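4.2 How weekly honours are remembered by the players who receive them

We turn now from the voting itself to the people whose names come out of it. Readers who have followed us through the previous section will recall that the Nondthorpe women's basketball league gives a newcomer's award at the end of each round of fixtures, decided by a panel of reporters and former coaches, and that we had access to the ballots for the whole of one season. The ballots told us a good deal about what panel members look for (points, mostly, and then rebounds, and then a rather vague quality that several of them called "presence"). They told us very little about what it feels like to be picked, or to be passed over, and it was this that we most wanted to understand when we began the interviews.

Dace Mägi carried out all of the interviews with players, usually in the early evening before training, and Mikkel Damgaard spoke separately with the coaching staff at the two clubs that supplied most of the winners, Traltska and Caltari. We had planned to keep to a fixed list of topics. In practice the players were generous talkers and we let them wander, and we are glad that we did, as some of the most useful remarks came long after the set topics had been covered. One guard at Traltska spent the better part of her interview on the bus journeys to away games, and only when she was putting her coat on did she mention that she had kept the paper certificate from her first award folded inside her kit bag all season.

It was common for players to remember the game before the award far better than the award. They could describe a particular steal or a missed free throw in loving detail, and then be quite unsure which round they had been honoured for. A forward at Caltari, who won three times, was firmly convinced that one of her awards had come after a heavy defeat, when the league's own records place it after a comfortable win. We don't take this as carelessness. The defeat had mattered to her, she had played well in it, and over the months the two things had quietly joined up.

Coaches spoke about the awards with more caution. Several worried that a young player who is named early in the season begins to chase her own numbers, taking shots she would once have passed up. Others had seen the opposite happen, with a shy player growing noticeably bolder once her name had been read out. The head coach at Sproģis, a smaller club that joined the study late, told us that she reads the announcement aloud in the changing room whoever has won it, including players from rival sides, and that her squad has come to enjoy arguing with the panel's choice.

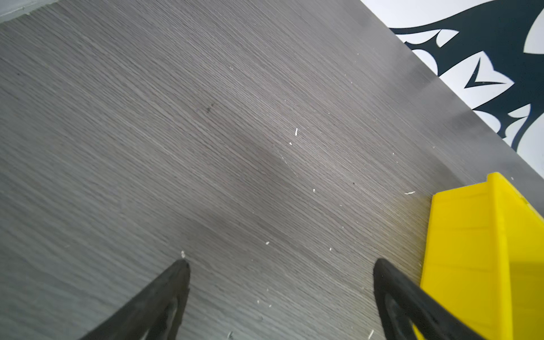
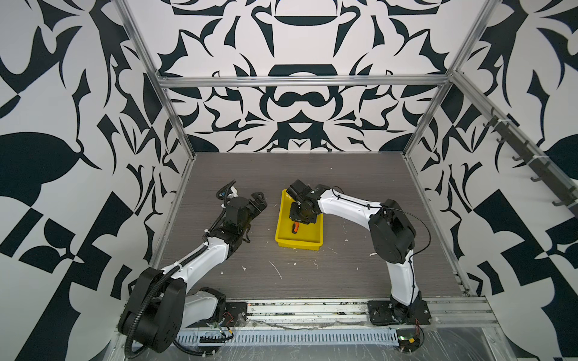 Figure 3. The grey, grain-patterned surface with its small white flecks, seen close up in the first picture and beneath two robot arms in the second.

Did winning the award early in the season change how much time a newcomer spent on court?
Playing time did tend to rise after a first award, but the coaches we spoke to put most of the change down to injuries among senior players and to the ordinary business of a newcomer settling in.

That answer needs a little filling out, and the case of Sproģis is a helpful one. Its only winner that season was already starting every game before the panel noticed her, and her coach was quite amused by the suggestion that the award might have earned her more minutes, when there were hardly any left to give. At Traltska the picture was muddier. Two of its winners moved from the bench into the starting five soon after being named, yet in both cases an older player had dropped out of the side first, and the coaches had been planning the move in any case. We would not wish to lean on so few players, and we mention them chiefly to show how easily a tidy story might be told from the results sheet alone.

We also looked at the match reports published by the league, 51 in all, to see whether winners were written about differently afterwards. They were, although gently so. A player who had been honoured was more likely to be given her full name in the opening paragraph, and her quieter games were more likely to be explained ("closely marked throughout") where another newcomer's would simply go unmentioned. Panel members read these reports when casting their votes, and some of them write them as well, so there is a certain amount of going round in circles here, and we return to it in section 5.

Of the players interviewed, 10 had never received the award, and we are especially grateful to them for talking so openly about something that might have been a sore point. Most were cheerful about it. A few felt that defenders were at a disadvantage, and having spent a long while with the ballots ourselves, we are inclined to agree with them. One centre said she would gladly swap any honour the league cared to offer for a better practice hall, preferably one with working heaters by November, and her teammates, who were waiting for her in the corridor, could be heard applauding on the recording.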